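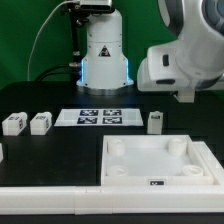

Robot arm base with the blue light on, green backdrop behind

Talk notes, anime evening, 27th April. Speaker: Aniela Żak

Start with the question from Kazimiera Kozłowski: why do we still watch rival fights when we know that both will live?

My case today is Nornari, episode 5, the fight of Gil and Evton on the bridge. Ask who has read the manga. If many hands, skip the story part.

Story, short: they grew up in the same town, Plollano. Gil left, Evton stayed. (Do not tell the end of season 3!)

Play the clip without sound first. Wait. Then play again with sound. Let people say what changed for them.

Point on the manga: in chapter 128 the same fight has almost no words. The anime gives Evton a long speech. I prefer the silence, but I should say it politely, many like this speech.

Slow down here, I speak too fast when I am nervous.

The fan poll had 3000 votes and Gil won. Ask the room to vote also, by hands.

Then questions. If there are none, ask about the opening song.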